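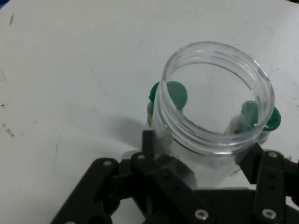 Issue 8, page 106

## Kudamix two-finger gripper with wrist camera

The Kudamix is a parallel gripper for small bench arms, sold with a wrist camera already fitted and focused. It is made by Tanska and has been on sale in its present form since October. We have had one on a light six-axis arm in the workshop, mostly on jobs with jars, tubs and bottles.

Clear plastic is a fair test for any gripper that relies on a camera. With an open, transparent jar between the black fingers, the camera sees the table through the walls and the screw threads as thin bright lines. Green pieces close to the jar show up bent by the plastic. The rim is the most dependable thing to aim at, and the Vesimitz software supplied with the kit lets you choose it as the target.

**What you get**

- Gripper with black fingers and brackets
- Wrist camera and 1.5 m cable
- Spare pads, one pair
- Hex key for the finger screws
- Vesimitz software, single licence
- Mounting plate for Yip arms (other plates to order)

**Setting up**

Fitting took Yu-ting Fang under an hour, including the cable run. The finger screws all have hexagonal sockets and take the same key. The camera needs calibrating once against the printed card in the box, then again whenever the fingers are changed. The manual is clear on this but puts it in an appendix.

**In use**

Opening width is 106 mm, enough for most food jars. Grip force is set in steps from the software. Start low with thin-walled plastic, as the upper settings will mark it. We ran some 2845 grasps on mixed containers before changing the pads, and by then the left one had begun to lift at the corner. New pads are stuck on by hand and should be left overnight.

The camera looks down past the fingers, so part of every view is taken up by the gripper itself. Hok-lam Man, who wrote our test routines, masked that area in the software and had fewer false targets afterwards. A side light helps with clear walls, though the shadow it throws on a white table can be picked up as an edge. Lower the contrast setting if that happens.

**Price and ordering**

The full kit is £1433 before VAT. Fingers and pads are sold separately. Delivery is eight working days for the Yip plate and longer for others. Orders placed by 9th July include a second pair of pads.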